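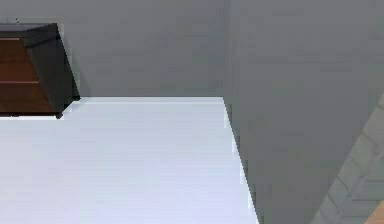 Losta Setup Guide, Section 20: When the arm won't come back from a stop

I've hit this one in the Womham simulator more than I'd like. The arm trips its joint limit, you clear the fault, and on the next run it jumps straight to the old target (full speed, too!).

1. Press Stop in the run window. Pause won't do.
2. Open the fault log and look for code 39.
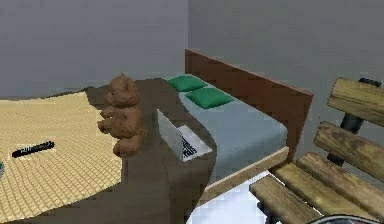
Last changed: November 23, 2021

3. Clear the target queue, then click Reset Scene.
4. Set the speed cap to 20 percent and run one move.

Caution: never do step 4 first on a real arm. Mine swung right past its home position.
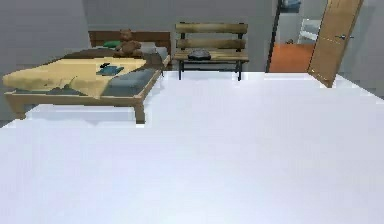
Code 39 can also come back when the Obura planner is holding an old collision map. Delete the map and let it rebuild. I like to check the rebuilt map against big, easy shapes, so in this room I'd go for the bed, the slatted bench and the open door. If the door shows up closed in your map, you've still got the old one, so delete it again and restart Obura.

5. Put the speed cap back and save.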